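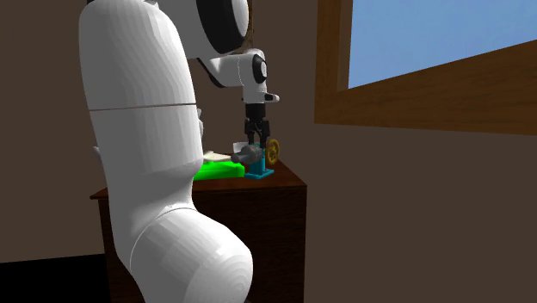
I have a confession to make. Until last June I thought vermouth was the dusty green bottle at the back of my mum's drinks cabinet, the one that came out at Christmas and went straight back in again. Then Heather Kinnear from my old book group dragged me to a tasting above a little wine shop called Saludo, and I've been boring people on the subject ever since.

If you've never given it a go on its own, vermouth is wine with herbs and spices steeped in it, plus a bit of spirit to strengthen it. So it goes off! I had no idea. I'd been keeping mine on a shelf next to the radiator for the best part of 3 years, wondering why my Martinis tasted like a wet cardigan. Put it in the fridge once it's open and drink it within a couple of months. A half bottle is a good idea if it's only you.

The tasting was run by Jennylyn Estrella, who buys for the shop and talks faster than anyone I've ever met. She poured us a dry white one first (Bomico, very lemony, a touch of something like sage) and then two reds. The first red was far too sweet for me, cough mixture and raisins, though Heather loved it and bought a bottle. The second was Misard and oh, I could have taken the whole case home. Orange peel, a bit of clove, then a proper bitter finish that makes you want an olive. It has 27 botanicals in it, says the label. I could pick out four, and I think I was guessing at one of those.

They only make 4000 bottles of it a year, so I was expecting a silly price, but it came in cheaper than the gin I usually buy.

How I drink it at home: big ice cubes, a short tumbler, a good slug of the red, slice of orange, green olive on a stick. Top it up with soda if it's a warm evening or if you've got to get up in the morning. I've tried it with tonic as well and didn't get on with it, too much bitter on bitter, but my sister swears by it. The white is nicer with a strip of lemon and something salty on the side. Crisps are fine. Anchovies are better.

It's also brilliant for cooking. I used up the last of the Bomico in a pan of mussels on Friday instead of white wine and they were the best I've made, with loads of garlic and a heel of bread for the juice.

Next on my list is Burodach, which Jennylyn described as tasting of pine trees and burnt sugar. Heather has already said she's not sharing a bottle of that with me, so if anyone has tried it, do leave me a comment and tell me whether it's worth buying a full one.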